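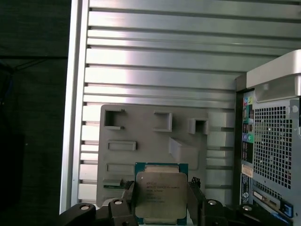 Ticket 318: karaoke lyrics lag behind audio
Venue: Urkdale, main bar
Opened by: Isla Cosgrove
Assigned: Joonas Hakala

Lyrics on the stage monitor run late, worse after 6 p.m. Bar TVs are fine. Singer queue loads normally.

JH: Checked the Lomelico player. Audio buffer was set to 800 ms. Reset to default. Lag smaller but still there.

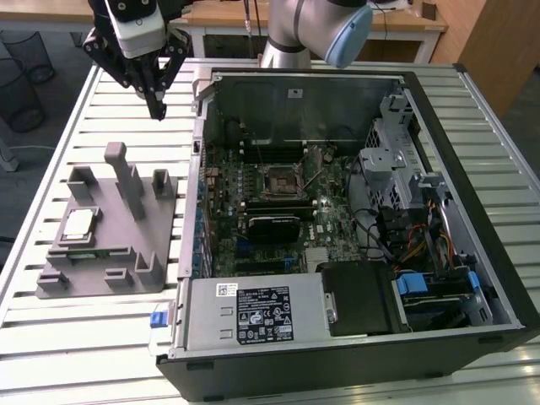 JH: Swapped the HDMI splitter on output 2. No change. Stage monitor had motion smoothing on. Turned it off and set input to game mode. Ran 14 tracks, lyrics in time on all of them.

IC: Fine through the early sign-ups. Duet tracks still show the second singer's color late.

JH: Known fault in the duet files. Moved to a separate ticket for Oskari Kuusisto. Closing this one.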